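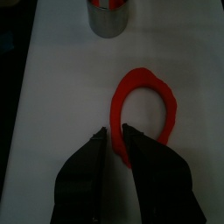 November 9, 2023. Sound workshop, Flidham hall

Spent most of today on the crowd-noise rig for the Eltesness show, and I want to get it all down while it's fresh (Fionnuala is on the desk tomorrow and I promised her something better than my usual scribbles!). The venue holds 3000 and the headliner wants her vocal to sit clear over a singing audience, the way it did on the January dates, so the whole job is really about what the side fills are doing when the room gets loud.

Started with the old Yousafzai monitors, all 6 of them, and ran pink noise through each one. Number 4 has a rattle on the low end. I tightened the grille, then the handle, then every screw I could find, and it's still in there somewhere, mostly when the bass track comes in on the second song. I've put tape on it and set it by the door.

Then the in-ear packs. Rodrigo Villanueva brought over the new Flakex transmitter and we walked it up to the back of the balcony and down the loading ramp, him singing the chorus the entire way, bless him. Clean everywhere except the stairwell, where it dropped out twice. The dancers come up those stairs for the encore, so we'll need the second antenna after all. I'd been hoping to get away with one.
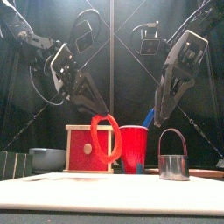
Do we still need wedges at the front if she's on in-ears?

Keep two of them, low, on their own mix. She takes one ear out for the ballad and likes to hear some piano from the floor, and the guest singer hasn't got molded earpieces yet.

After lunch we played the stadium crowd recording through the mains and I sang over it (badly) into her spare mic. With the high-pass up a touch and a small cut in the low mids, the words came through much better. I saved that as scene 5. Please don't write over scene 4, Fionnuala, it has the drum gates in it and I haven't made a copy.

Still to do: find that rattle, label both ends of the long snake, ask Eltesness whether their power is on the same side as the monitor desk, and call Rodrigo about the antenna cable. He thinks he has a long one in his van, under the drape.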